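拖鞋、托盘和一张木头桌面

从二月开始，我们在Bonness这边进门要换鞋。起因很简单，外面的路一直在修，从Tamihana街走过来，鞋底全是灰浆和细沙，在水泥地上踩开，扫一遍又出来一遍。大家同意换鞋以后，买拖鞋、放拖鞋、洗拖鞋这几件事就落到我头上，做到现在，已经有不少可以记的东西。

先说买。第一批买的是布面棉拖，九双，在Clultthorpe那家日用品店买的，冬天打折。穿着是舒服的，脚背暖和，走路也没有声音。问题出在三个星期以后。布面吸味，鞋垫和鞋底是缝在一起的，拆不下来，整只放进水里泡过以后很久干不透，放在暖气边上烤，胶边就翘起来。有一只的底从脚后跟那里裂开，我用胶粘过一次，走了半天又开了。后来这批棉拖全部退到储物间，冬天特别冷的时候拿出来救急，平时不再用。

第二批换成一体成型的那种，一片底，前面一条宽带子，脚往里一伸就能走。没有缝线，没有可以拆的零件，也就没有可以坏的零件。这种鞋在店里通常堆在一个大筐里卖，颜色随便挑，尺码印在底上，有时候印得很浅，要对着光看。挑的时候我会做几件事：把鞋从中间弯一下，看弯的地方会不会发白；用指甲掐一下鞋底，看痕迹回不回得来；把两只底对底合在一起，看大小是不是一样。最后这一条听起来多余，可我真的遇到过一双，左脚比右脚短一截，标的是同一个尺码。

宽带子要单独说一下。带子窄的，走快了脚会往前冲，脚趾露出去，踢到桌腿很疼。带子太宽又硬的，脚背高的人穿不进去，硬塞进去会压出一道红印。我自己的脚背偏高，所以比较在意。表面带一点褶或者纹路的，比光面的好，光面出汗以后会粘在脚背上，走一步响一下。灰色的那几只就是带子上有软褶的，我最后给自己留的也是灰色。
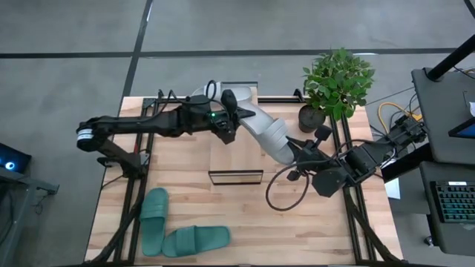

浅灰色的一只，宽带子那款。桌面上那个是黑色的浅托盘。

灰色不显脏，这一点有好有坏。好处是两三天不擦也看不出来，坏处是等看出来的时候已经很脏了。白色我试过一双，第二天鞋头就有了黑印，拿橡皮擦能擦掉一部分，剩下的要用小苏打调成糊抹上去，放一会儿再刷。黑色的反而最显灰，走过水泥地，边上就是一圈白。买颜色的时候我原来想得很简单，觉得深色总归耐脏，实际用下来，浅灰是最省事的。

再说洗。一体成型的鞋洗起来没有什么技术，但是我做过几次错的，写在下面，省得下次再犯。

第一次用的水太热，壶里剩的开水直接倒进盆里，想着顺便消毒。拿出来以后鞋底变软，放平了晾，第二天早上鞋尖往上翘，穿上去像踩着一只小船。这双后来一直没有恢复，我把它放在水池旁边，打扫的时候临时套一下。现在只用温水，手放进去觉得不烫就行。

第二次是用了硬毛刷。鞋底的纹路里嵌着沙，用软布擦不出来，我就拿了刷地缝的刷子，沙是刷出来了，鞋面也刷毛了，后来那一块特别容易沾灰。现在是两把刷子分开用，旧牙刷刷带子和鞋面，地缝刷只刷底。底上卡得很紧的小石子，用竹签挑，不要用螺丝刀，螺丝刀会把纹路戳破。

第三次是晒。放在窗台上晒了整整一个周末，回来一看，朝外的那一面颜色浅了，硬了，弯一下有细纹。以后都放在阴的地方，竖着靠墙，让水往鞋跟那头流。带子和底之间的那个夹角最容易存水，竖起来的时候鞋跟朝下，水能从带子下面过去；鞋尖朝下就会积在里面，穿的时候一脚凉。

洗涤剂用洗碗的就可以，一盆水挤一下，不要多。冲不干净的话鞋底会滑，尤其是水泥地，看着很糙，有一层皂液的时候照样滑。我冲完会用手指在鞋底来回推，推得出声音才算冲干净。

频率是每星期三下午洗一次。原来定在周五，结果周五大家走得早，洗完没人收，鞋在水池边上放一个周末，周一早上来的人没有拖鞋穿，只好光着袜子走进去找。改到星期三以后就没有这个事了。洗的时候不全洗，一半一半来，这样总有干的可以穿。

接下来是放。放拖鞋这件事我换过好几种办法。

最早是一个敞口的篮子放在门口，进门往里拿，出门往里扔。优点是快，缺点是找不到一对。两只同色不同码的鞋混在一起，穿上去一只松一只紧，要走出几步才发现。下班的时候大家急着走，扔进去的鞋底朝上、底朝下都有，底上的沙就落到别的鞋的内侧。篮子用了不到一个月就撤了。

后来买了Rokora的鞋架，自己装的那种，八层。装的时候花了一个晚上，说明书上的图画得很小，横杆分长短，看起来一样，装到一半才知道拿错了，拆掉重来。层高是固定的，放拖鞋绰绰有余，放靴子就不行，靴子要横着躺下去，一躺就占掉半层。我后来把中间的一层横杆抽掉，腾出高一点的位置专门放靴子，架子稍微有点晃，在后面用扎带和墙上的管卡绑了一下，就稳了。

鞋架的问题是底层。底层离地太近，扫帚伸不进去，灰全堆在下面。每次打扫要把整个架子拉出来，上面的鞋就往下掉。所以底层现在是空着的，什么也不放，扫帚头正好可以伸过去。

再后来加了托盘。托盘我是从厨房那边学来的，烤盘下面垫一张纸，脏了换纸，盘子不用洗。放鞋也一样。鞋从外面带进来的水和沙都落在托盘里，端起来倒掉，用布抹一下，放回去。托盘要选浅的，边太高，鞋放进去脚尖会顶起来，鞋看着像要往外爬。也不能完全没有边，没有边就和地板没有分别，水自己会找路流出去。颜色选黑的还是白的都可以，黑的沙看得清楚，白的泥看得清楚，看你那里主要是沙还是泥。我们这边是沙。

托盘的材料我比较过。金属的重，放下去有声音，时间长了角上会生锈，锈水流到地上擦不掉。塑料的轻，便宜，冬天放在门口脆，踩上去会裂。木头的好看，但是要上油，不上油就发黑，这种东西只适合放在桌上装钥匙。橡胶的最合适，软，安静，唯一的毛病是新的时候味道很大，要在外面放好几天。我买的那块放在后门外面，放到第四天才敢拿进来，拿进来的第一个上午还是有人问是不是哪里在烧轮胎。

除了拖鞋，桌面上的东西也归我收。木桌面的好处是看着干净，木纹浅，什么东西放上去都显得整齐一些。坏处是不能碰水。杯子底有一圈水，放一个中午，就是一个圈。拖鞋当然是不该上桌的，这是我自己定的规矩，不过挑鞋、配对、检查鞋底的时候，还是要拿到桌上来看，地上光线不够，蹲久了腰也受不了。看完以后桌面擦一遍，先干布后湿布，湿布要拧到滴不出水，顺着木纹走，最后再用干布收一遍。横着木纹擦，灰会卡进纹路里，擦完看着更脏。

桌面上的小件是最难收的。大件有固定的位置，放错了一眼就能看到；小件今天在左边，明天在右边，后天就进了谁的口袋。我试过贴标签，标签贴在盒子上，盒子里装的东西和标签对得上的时间大概有一个星期。后来我改成按颜色收。绿的放一起，灰的放一起，粉的放一起，不管是什么用途。这个办法听起来没有道理，用起来却很顺，人记颜色比记名字快，看到一件薄荷绿的东西，不用想它叫什么，往绿的那堆放就行了。

我们那里薄荷绿的东西特别多，不知道是谁最先买的，后来添东西的人看到已经有这个颜色，就跟着买同一个颜色，越买越多。圆的、带边的、大的小的都有，叠在一起很配套，其实是分好几次从不同的店里买来的。浅色的成型盒子也有，跟它们放在一起刚好，绿的旁边有一点白灰色，看着没有那么闹。

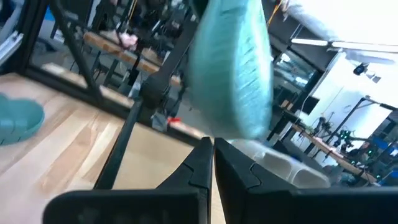 有一位读者在上一篇收纳的文章下面留言，说按颜色收在她家里完全行不通，她家里孩子的东西全是粉色，一收就是满满一箱，要找一只粉色的袜子得把整箱倒出来，最后还是回到按用途分。她的做法是每个箱子只准装到一半，满过一半就必须拿出一件送人或者扔掉，至于怎么分类，她觉得随便，箱子里东西少，怎么分都找得到。

我觉得她说得对，箱子装到一半这条我已经照着做了。做了才知道，我之前觉得收得不好，很多时候是装得太满。一个盒子塞到盖子盖不上，再好的分法也没有用。鞋架也是一样的道理，原来每层挤四双，拿中间那双会把旁边的带下来，现在每层放少一点，拿和放都用一只手就可以。多出来的拖鞋装进袋子，放到储物间的上层，袋子外面写尺码。

顺便记一下数量。现在架上和备用的加起来是16双，够用。其中给客人的六双单独放，尺码偏大。客人的鞋宁可大不能小，小了人家不好意思说，踩着后跟走一下午，鞋也踩坏了，人也难受。大一点最多是走慢一些。来的人如果脚特别大，就穿鞋套，鞋套我买了一大包，放在门口的抽屉里，这东西走水泥地容易破，前掌的位置先破，所以只当备用。

配对的办法也改了几次。最早用记号笔在鞋底写号，一个星期就磨没了。后来写在鞋的内侧，脚跟那个位置，同样磨没，还染到袜子上，白袜子后跟一个蓝色的印，洗不掉，为这个我赔了一双袜子。再后来用针在带子内侧戳小孔，一双鞋两只戳同样的孔数，摸都能摸出来，不会掉。戳的时候要用粗一点的针，在火上过一下再戳，边缘就是光的，不会往外裂。孔不要靠近带子的边，留出一指宽。

家里我没有这样做，家里人少，各穿各的，颜色不一样，不会拿错。只有父母来的时候会乱，他们两个人穿一样的码，喜欢一样的深蓝色，最后左右脚各穿一只对方的，走了一天也没有觉得不对。

再说说地。水泥地本身不算脏，麻烦在它一直在掉粉，特别是没有封过的地方。用湿拖把拖，粉变成浆，干了以后是一层白雾，拖得越勤，白雾越厚。我请教过做地坪的师傅，他说要么重新封一遍，要么就用吸尘器，不要碰水。封一遍要把所有东西搬走，短时间内做不到，所以现在用吸尘器，墙边和桌子下面用扁嘴，其余的地方用宽头，一个星期两次。吸完再用静电拖把过一下，拖布上是一层很细的灰，抖的时候要到外面去抖，顺风站。

桌子下面最难吸，线多，腿多，吸尘器的管子绕过去就绕不回来。我是从最里面往外退着吸，插头插在离门近的那边，人往门口退，线就一直在身后。反过来做过一次，吸到最后把自己和线一起围在墙角里。

桌脚下面我都垫了毛毡，圆形的，背胶。背胶在水泥地上粘不久，粉一多就掉，毛毡自己留在地上，桌子走了。后来换成套在脚上的那种硅胶套，拉着桌子挪动也不会掉，就是颜色只有透明的，用一阵子会发黄。

光线也影响打扫。上面是长条的灯，从一头亮到另一头，亮是够亮，可是灯在正上方，桌面会反光，浅色的木头反得尤其厉害，站着看觉得很干净，蹲下来侧着看，全是手印和灰。我现在擦桌子都要先弯下腰，眼睛和桌面差不多平，看哪里有印子再擦哪里。花的时间比以前少，以前是整张桌子来回擦，擦完也不知道擦到了没有。

植物是后来才有的。我原来反对在室内放大盆的，叶子落灰，土里生小飞虫，浇水会漏，漏到木头上又是一个圈。可是屋子太大，管道和灯架都露在外面，看出去全是金属和黑色，确实需要一点叶子。最后放的是一棵细杆的小树，种在圆的黑色塑料盆里，树冠很密，叶子是亮面的，灰落在上面很容易看见，也很容易擦。

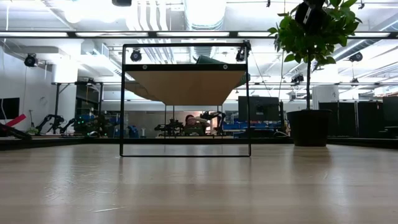
擦叶子我用的是两块微纤维布，一手托着叶背，一手擦叶面，从叶柄往叶尖擦，不要倒着来。布要湿，拧干，擦几片就换一面。网上有人推荐用啤酒擦，说会更亮，我在一盆小的上面试过，亮是亮了两天，之后粘了更多的灰，还有一股酸味，招来一种很小的虫。牛奶也有人说过，我没有试，也不打算试。

浇水的量不能按日子算，要看土。手指插到第二个指节，里面是干的再浇。屋里通风管一开，土干得比家里快，夏天和冬天差别也大。塑料盆有个好处是轻，拿起来掂一下就知道缺不缺水，浇透的盆和干的盆差很多，掂过几次就有数了。浇的时候端到水池那边去浇，浇完让它在水池里沥一会儿，再端回来。这一步我偷过懒，在桌上直接浇，水从盆底出来，沿着木纹跑了很远，等我拿布过来，已经到了桌子那头。那次以后木头上有一片颜色深一点，后来用核桃油补过，远看看不出来，近看还是有。

补桌面的过程也写一下。先把那一片用很细的砂纸顺着木纹轻轻磨，磨到手摸上去没有台阶。磨的粉用吸尘器吸掉，不要吹，吹了会落到别处。油倒在布上，不要直接倒在木头上，薄薄一层，等一刻钟，把没有吃进去的擦掉。隔一天再来一层。用过的油布要摊开晾在室外，或者泡进水里再扔，团成一团放在垃圾桶里会自己发热，这是有可能着火的，很多人不知道。核桃油对坚果过敏的人不合适，如果有这样的同事，就换成别的木器油。

落叶的问题没有我想的严重。刚搬进来的时候落了一阵，大约是换了地方不适应，地上每天都有几片，黄的居多。我没有管它，也没有施肥，只是把枯掉的剪干净，过了一段时间就不怎么落了。小飞虫来过一次，在土面上铺了一层粗沙，又插了黄色的粘虫板，两个星期以后就少了。粘虫板不要插得太靠外，袖子会粘上去，我的一件毛衣袖口到现在还有一点胶。

沙子是从门口托盘里攒下来的，洗过，晒干，筛了一遍。本来是要倒掉的东西，铺上去颜色还挺合适。

目前还没有解决的有两件事。一件是外面的鞋放在哪里。拖鞋安顿好了，换下来的鞋反而没有地方，都堆在门口的地上，下雨天尤其乱。我量过门边的墙，能再放一个窄架子，只是门打开的时候会碰到，要么把门挡往里移，要么买更窄的，鞋斜着插进去的那种。斜插的架子我在朋友家用过，运动鞋可以，硬底的皮鞋会自己滑出来。

另一件是声音。一体成型的鞋底硬，走水泥地啪嗒啪嗒的，一个人走还好，几个人同时走，打电话的人就要换地方。有人建议在鞋底贴一层毛毡，我贴了一双试，安静是安静了，两天以后毛毡上全是灰，等于穿着一块抹布在走，倒是把地擦了一遍。这双我没有撕掉，留着沿墙边走的时候穿。软底的鞋也看过，按下去一个坑，穿不了多久前掌就塌。下次去Clultthorpe的时候再去那家店看看，他们说春天会进一种双层底的，上面软下面硬，价钱还没有定。

买到的话先买两双，一大一小，洗过几次再写。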